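Progress report to the funder, Potmont bottle handling project, 11/16/22

We have used the period mostly on one fault, so the report is shorter than in May. The arm closes well on the caps of the wrapped bottles, but the grip force has twice gone above the limit we set.

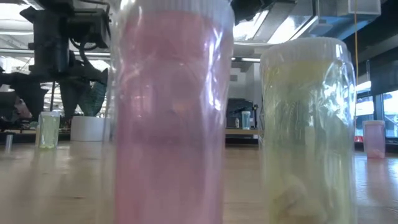
Talavera asks if the limit was too low from the start, and wants the force log before the next payment.

The log will be sent. In 800 cycles the force passed the limit 2 times, both during closing. The arm did not stop by itself, and an operator pressed the stop button. Nobody was hurt.

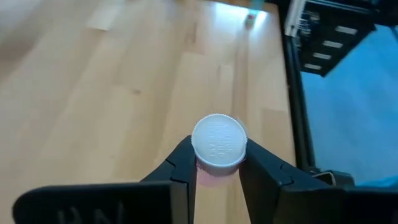

Can the tests continue? They continue at reduced speed, with an operator beside the stop button, until the new force check is installed.

We need around 30 days for this work. After it we will repeat the full test of 3000 cycles.

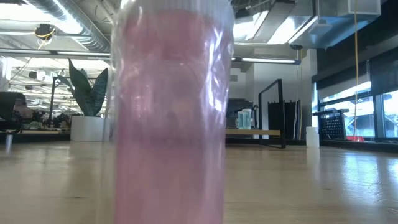
Fig. 3. Wrapped bottle with ribbed cap, test area.

Related reports
Otlow: gripper wear, first results
Jodum: stop circuit review

Contact the project office | © Potmont | Back to top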